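Notes for the March talk – student track, second slot, 11 minutes plus questions

Working title: "What Did the Robot Club Learn?" Keep the question mark. Yuto wanted it gone and I put it back.

Open cold. No bio. Say the number first: 846 attempts logged over one school term at Kestport. Wait a second. Then ask the room how many of those they think would count as success if their own trash at home were handled that way. Let people laugh if they want to. Don't answer it yet.

Then say who I am. I was the outside adviser to the Kestport student robotics club for two terms. I don't teach there and I'm not selling anything. I was asked to come in because I'd been rude about their poster the year before, and the students wanted to know what would make me less rude. Fair request.

Background, keep it short. The club used to do the usual competition season. Drive a box on wheels, pick up foam shapes, go home with a ribbon. Yuto Yokoyama, who captained the project, argued that they should drop the season and work on one household chore with two arms. They picked trash bags. I thought it was a bad choice and told them so in writing. Thin plastic has no fixed shape, it stretches, it tears, and it hides its own edges. You could hardly find a worse beginner's object.

I still think it was a bad choice for a beginner. I've come around a little on whether it was a bad choice for them. More on that near the end if the clock allows.

Now the claim I want to pick apart. The club's first report said the system "can manage household waste bags." Read that sentence out slowly. Can, manage, household. Every one of those words is carrying more than the log supports. What the log had was a person steering the arms through the motions in one corner of one room, with a bag that had already been placed within reach. A student steering two arms well is a skill, and I mean that. It isn't the robot managing anything.

Ask: who here has written a sentence like that? I'll put my own hand up.

Talk through how they split the job. They had three stages on the whiteboard: get hold, lift clear, set down. The trouble was that "get hold" got marked as done the moment the fingers closed. I asked what happened if the plastic slid out a second later. There was a long silence, then somebody said it still counted because the stage had ended. So I asked them to write a rule for it before they ran another trial – on paper, signed by whoever was running the session. Took them most of an afternoon. Best afternoon of the term in my opinion.

[slow down here, leave the slide up, drink some water] 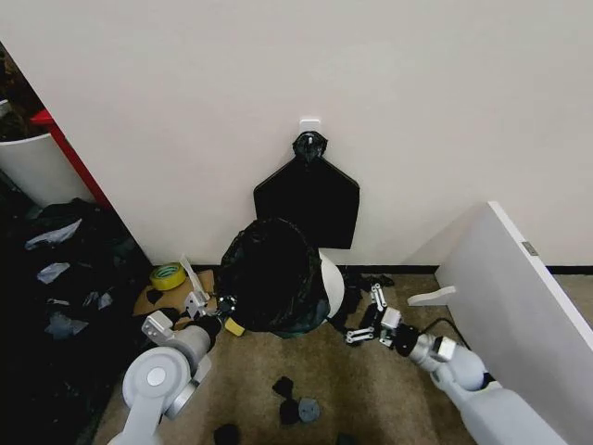 How many practice attempts does a student need before the numbers mean anything? More than they want to do, and the count matters less than whether the bag, the bin position and the operator were changed along the way.

Go from there to the setup. Point at the left gripper on the black garbage bag, over the white bin, and at the right one open beside it. Ask the audience which stage they would write down. I've tried this on colleagues and got three different answers from four people. If grown engineers can't agree on the stage, a club's spreadsheet column labeled "stage" should worry everybody.

Also mention the floor. There are scraps on it, a pile of black bags, tape on a piece of cardboard. I like that. Too many student demos are run in a corner so tidy that the first stray object ends the show. The thing I don't like is that the club's notes never recorded what was on the floor in any given trial, so the mess can't tell us anything. You can't claim the system copes with clutter if clutter isn't a column.

The comparison with Usen. Be careful with tone, their adviser may be in the room. The Usen club ran a similar task and reported 929 attempts against Kestport's 846, and people on the student forum treated this as a ranking. It's no such thing. They used a different rule for what an attempt was. Usen counted a restart as a new attempt and Kestport folded restarts into the old one. I asked both clubs to recount under one rule. Neither wanted to, and I understand why. It's dull work and the poster was already printed.

If someone asks which club did better: I don't know. Say that and stop talking.

Cost and time. Skip if past the eight-minute mark. The arms were on loan through the Ueda program, so the club's real expense was people. 13 students on the sign-up sheet, far fewer by the end, and the ones who stayed mostly wanted to drive. Hardly anyone wanted to label. This is my main complaint about how these clubs are run. Driving gets the applause and labeling gets left to whoever is too polite to refuse. Kestport fixed it late by making every driver label another driver's session. There was grumbling. The notes got better within a couple of weeks, and two students found errors in their own earlier work.

The Nollier award. They didn't win. The judges' comment was that the demonstration was slow. Of course it was slow, they had stopped hiding the pauses. I'd have given points for that, but I wasn't judging, and the judges did have a long line of teams to get through.

Where I changed my mind, a bit. The second report is half the length of the first and says "under operator control" in the opening sentence. Yuto wrote that line and then defended it to a school that wanted the other version for its newsletter. I still doubt that the task taught much robotics. It did teach several teenagers to distrust a percentage, including their own.

Last slide is the recording sheet: bag type, bin position, operator, floor, stage, the rule for each stage, who labeled it. Leave it up during questions. Printed copies are on the chair by the door.

Contact: Kestport Robotics Club, adviser's desk | Notes may be copied for classroom use | Back to top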